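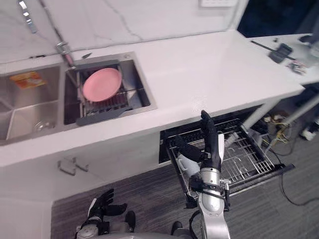
Aisyah Halim had been married eleven years and divorced for one, and in all that time she had never owned a dishwasher. The flat on Drestulgate came with one. She found out how it worked from a leaflet in the cutlery drawer, and for the first month she used it to store baking trays. She washed up by hand, as her mother did, and left things on the wire rack in the right-hand sink. Mostly it was the pink plate. She had bought it for the new place along with a mug, and she ate nearly everything off it, toast in the morning and rice at night, and it went back on the rack leaning the same way each time.

Her mother rang at half past seven, when she knew Aisyah would be standing at the counter.

"Have you got a table yet?"

"I've got the desk."

"A desk isn't a table."

"It's got a top and legs," Aisyah said. "I eat at it."

Her mother let that go. She wanted to talk about the house. There was a man coming from Gratidum to value it, and she had been clearing the kitchen cupboards so that he could open them without anything falling out. She had got as far as the mugs. There were too many mugs for one woman. Did Aisyah want any?

"I've got a mug," said Aisyah.

"One mug?"

"There's one of me."

"And if somebody comes?"

Aisyah looked at the sink and said that if somebody came she would wash it in between.

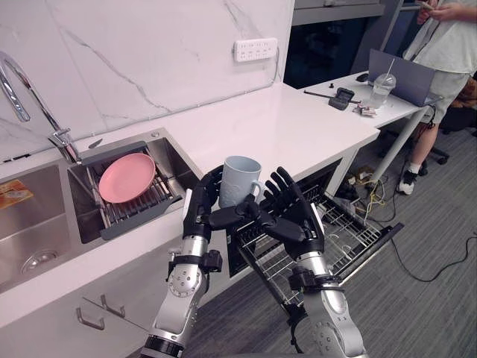
The parcel arrived on the second of the month, a shoebox inside a bigger box, with tea towels stuffed down the sides. She had been expecting half a dozen mugs. Her mother had sent one, wrapped in the free paper. It had been her father's at work. He had kept it at Pekberg, in the stores, for as long as she could remember, and when he retired he had brought it home in his coat pocket and then never drunk from it, because he said it tasted of the stores. She hadn't thought of it since the funeral.

There was a note. It said, Goes in the machine. I have tried it.

That made her laugh, as her mother had no machine. She must have taken it next door to Mrs Ginting's. Aisyah could picture the two of them standing over the thing while it ran, with Mrs Ginting explaining the programmes.

She rang to say thank you.

"Did you put it through Mrs Ginting's?"

"Twice. The first time it was under a pan."

"What did the valuer say?"

Her mother said a number and Aisyah wrote it on the edge of the newspaper. Then her mother said that it was too much house, that she had thought so for a while, and that she would like to be nearer a bus. Aisyah asked which bus. Her mother said she hadn't got as far as which bus.

They talked for nearly an hour. When Aisyah put the phone down the tea had gone cold, and she poured it away and made another in her father's mug. It tasted of tea.

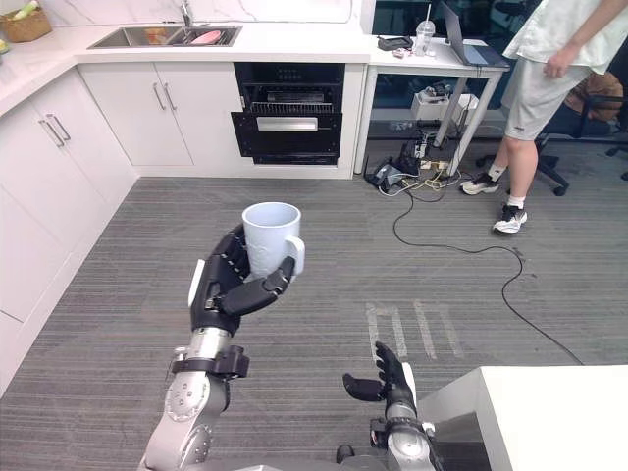
Saturday things

She took the baking trays out of the dishwasher and put them in the bottom of the oven, where they fitted. Then she read the leaflet again, the whole of it this time, including the part about salt. The shop on the corner sold the salt in a box that weighed more than she expected. She spilled a little on the carpet getting it in and had to fetch the dustpan.

Her mother was coming on the ten past two train. She would stay for three nights and look at flats near the bus, and she had a list of them, typed by Mrs Ginting's grandson. Aisyah had borrowed a second chair from downstairs. She had wiped the counter down as far as the woven basket in the corner, lifted the basket, and wiped under that.

Two people would make two lots of washing up. She had worked out that one evening's worth would not fill the machine, and that if you saved it up you ran out of things to eat off. So she had gone back for another plate, blue, because the pink ones were finished. She had also bought a plastic tub with a lid, for the curry her mother would bring whether she was asked to or not.
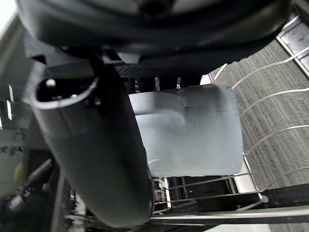
Her mother did bring curry. She had carried it on her lap from the station before hers, she said, as the rack overhead was full. They ate at the desk, side by side, facing the wall.

"You could turn this round," said her mother.

"I could."

"Then you'd be able to see who you were talking to."

After they had eaten, her mother stood up and turned on the tap. Aisyah turned it off again and pulled open the dishwasher door. She drew out the bottom rack, and her mother bent and looked at it for some time, then held out her hand for the plates.

"Not like that," said her mother, when Aisyah reached for the mug. "Upside down. Give it here."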